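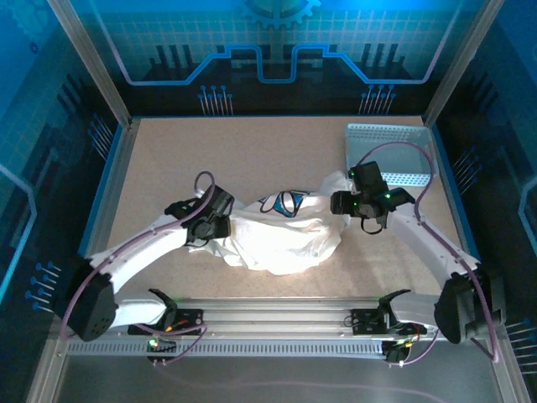 So my inhaler refill went up again. I stood at the pharmacy counter in Kemton last week and the woman at the register turned the screen around so I could see it myself: $176 for one month. In December I paid $40. Same drug, same dose, same little box.

I take Drella, the brand-name one made by Safavi, and I've been on it for five years. There's supposed to be a generic called Hemesex (terrible name, I know, I didn't pick it) and I've been waiting for it like a kid waiting for summer vacation. It was going to be out last fall. Then Safavi filed another patent suit, this time over the cap. The cap! The medicine inside is old enough to rent a car, and we're all stuck while lawyers argue over how a piece of plastic clicks shut.

I called my insurance company, of course. I got moved through three departments and learned that Drella is now on a "non-preferred tier," so I owe a lot more until I hit my $400 drug deductible. Then it comes back down a bit. Great, but I still have to get through the winter, and winter is when I need the thing most.

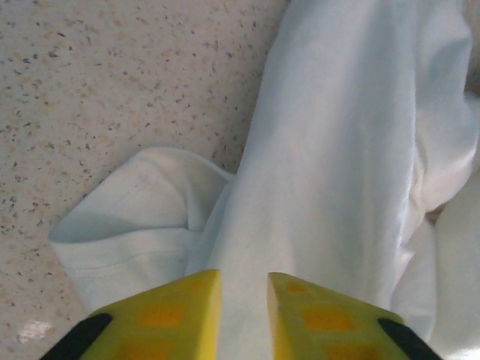

White cloth, yellow fingertips.

A few of you wrote after my last post and asked about the savings card. Yes, I tried it! It worked once, then it was turned down at the next refill and the help line told me I'd used up my limit for the year. My doctor's office gave me a sample to get by, and they're filling out the appeal form for me, bless them. I have to send a letter too, so that's my homework tonight.

If you're on Drella and your plan did the same thing, ask for the exception form by name. I wasted two phone calls before anyone mentioned it. And if you know when the next hearing on the cap patent is, please leave it in the comments, my search only brings up old news.

Okay, off to write that letter.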